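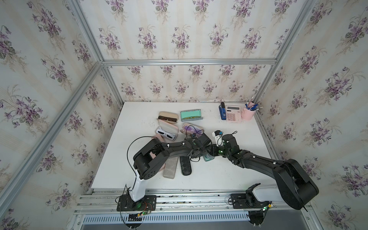
A white work table with two robot arms, set against violet-patterned wallpaper.

Joltska Opens Its Doors to Job Seekers Hoping to Build a Life in Leton

LETON, 13 Mar 2018 - Joltska, the recruitment service that has been matching newcomers with local employers since its first small office opened on the Leton waterfront, is delighted to announce a new relocation program for people who would like to work here and aren't quite sure where to begin. It is called Hondinik, and it starts taking applications today.

Moving to a new country for a job is a wonderful thing to do, and it can also be a very tiring one (many of our own staff made the trip themselves and still remember the paperwork!). Hondinik puts a single adviser beside each applicant from the first phone call until the end of the first season at work, so that questions about permits, bank accounts, bus passes and where to buy a decent winter coat all go to the same friendly person.

The program opens with 135 positions from 20 employers in and near Leton. There are openings in hotel kitchens, bookkeeping, nursing support, warehouse work, language teaching and boat repair, and more will be added as employers sign up. Most of the jobs ask for everyday English, and a few ask for none at all.

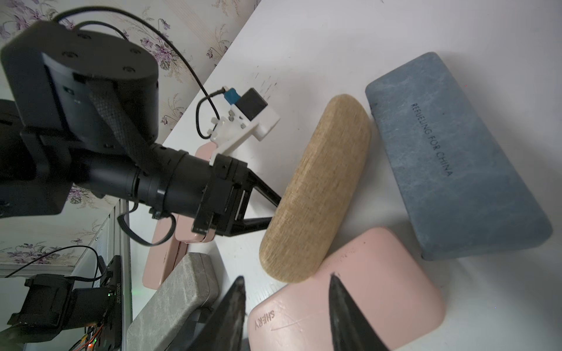 Applicants who are offered a place will be invited to a welcome course lasting four weeks, held at the Hầu building next door to our main office. Mornings are given over to language practice and afternoons to the practical side of things, such as reading a pay slip, signing a lease and understanding what your employer may and may not deduct. The course is free of charge, and lunch is included, with plenty of coffee.

Housing is always the first worry people mention to us, so we have set aside furnished rooms for the earliest arrivals while they look for something of their own. Families are very welcome, and our advisers will gladly help with school places as well.

The first group will begin work in May. Anyone over the age of 18 may apply, whether they are still living abroad or have already settled in the area. Application forms can be picked up at the Joltska front desk or requested by mail, and employers who would like to list a position are warmly encouraged to get in touch with the same office.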